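Home | Growing | Kitchen | Storage | Contact

Long aubergines: grading and keeping

Seren Lloyd grades aubergines for Tarkard, a packing firm that handles 3000 crates in a season. Her part of the work is the long, slender types.

"Colour is the first check," she says. "On a long fruit it can run from very dark purple to pale lavender. Uneven colour alone does not put a fruit in the second grade. Soft flesh does."

She presses each one with the thumb, low down, then looks for creases. A gentle curve is accepted. A sharp bend is not, as the fruit will not lie flat in the crate.

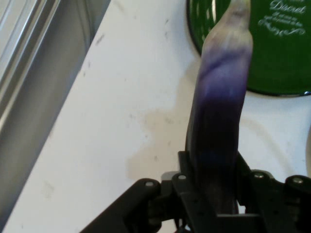

Perla Robles disagreed on the matter of creases, saying that a shallow one is harmless if the aubergine is cooked within 2 days, and that too many go to waste over it.

Lloyd accepts this for home kitchens. "For transport I would still take it out. The skin splits there first."

Both advise against the coldest shelf of the fridge. Lloyd keeps hers in a paper bag in the larder and cuts them just before cooking.

Comments (3)

mossy_k: Does the paper bag work for the round sort too?

Harbour Row: Ours went brown inside by October. Shelf was too cold, I think.

T. Penn: I salt the pale ones longer. No idea if it helps.

Previous | Next | Back to top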